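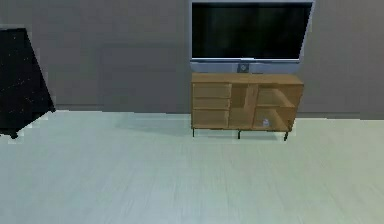

Living room scene from the Kerkero sim set, cup in the lower right cubby

Thread: Goltcombe result on "find and fetch" in simulation, does anyone buy it?

flatpack_phd
Posted Sep 7, 2019

I've been reading the Goltcombe write-up on and off since July and I still can't decide what they showed. The claim is that a policy trained only in rendered rooms learns to search furniture for a small object and pick it up. They report 879 test episodes and a success rate that looks great in the abstract. Then you open the scenes and they look like the one I put at the top. One sideboard, a TV, a clear cup in an open cubby, and bare floor all the way to the furniture.

How is that searching? There's one loose thing in the whole sideboard. A policy that learned "drive at whatever doesn't look like wood" would do fine.

torque_wench
You picked an easy room to make your point. A clear cup is a lousy target. A pale, see-through cup against pale wood in a shaded compartment, most detectors I've used would miss it half the time.

flatpack_phd
On real glass, sure. Rendered glass is another matter. It comes out a bit bluish and everything near it is honey colored. I'd bet a simple color threshold finds it. They didn't run that baseline, or if they did it isn't in the paper.

m_kettering_lab
They did run a baseline, it's in the appendix. Random walk plus a grasp when the target is within reach. I agree it's weak.

flatpack_phd
Random walk isn't a baseline, it's a formality.

nullspace9
What bugs me is the drawers. Look at the left side of that sideboard, three drawer fronts and no handles you can see. Does the sim even let them open? If the drawers are just a texture on a box, then "searches furniture" means "looks at open shelves" and the title should say so.

m_kettering_lab
I loaded the Kerkero set last month. In the version I have, drawers are articulated in 4 of the rooms and fixed in the rest. Couldn't tell you which kind the paper used for the headline number. Section 5 says "a mix."

nullspace9
"A mix" is doing a lot of work there.

torque_wench
OK but can we be fair for a second. Nobody had a policy going from raw pixels to a grasp in these rooms a year ago without being handed a map. Even with open shelves only, it has to get to the sideboard, line up, reach under the shelf above without hitting it, and close on something small. The lower compartment is close to the floor too. That's a nasty reach for most arms.

gripe_force
Reach without hitting it according to whom? The contact model in that simulator lets you clip a shelf edge and carry on. We tried the Permont arm in the same engine and our "clean" grasps had the wrist a good way inside the panel. You only find out if you log penetration depth. Did they log it?

m_kettering_lab
Not reported. There's a collision penalty in the reward, nothing in the results table.

gripe_force
Then I don't count those as successes. I count them as unknown.

flatpack_phd
Same. And the real robot test is 12 trials in one room. One room! With no breakdown of which trials failed or why. The Mathebula group at least published every failed run when they did their shelf-picking work, and you could see that most of the failures were lighting.

torque_wench
Mathebula also used a fixed base and a known shelf. Different problem. You can't complain that this one is too easy and then hold up a paper where the robot never drives anywhere.

flatpack_phd
I'm comparing the reporting. The task was easier, agreed.

lurker_in_the_loop
Student here, I'm supposed to reproduce this for a class project. Is it worth it or should I pick something else?

m_kettering_lab
Worth it if you keep it small. Run their checkpoint, then swap the cup for an object close to the wood color and see how far the number drops. Add two or three distractors to the open shelves while you're at it.

gripe_force
And log penetration.

nullspace9
And check the drawers before anything else. If they're fixed in your rooms, put that in the first paragraph of your report.

torque_wench
My guess is it drops less than flatpack thinks. Use at least 3 seeds though, the variance on these things is awful.

flatpack_phd
I'd be happy to be wrong about the color thing. Post the numbers either way, lurker, including the bad ones.

lurker_in_the_loop
Will do. Downloading the scenes now.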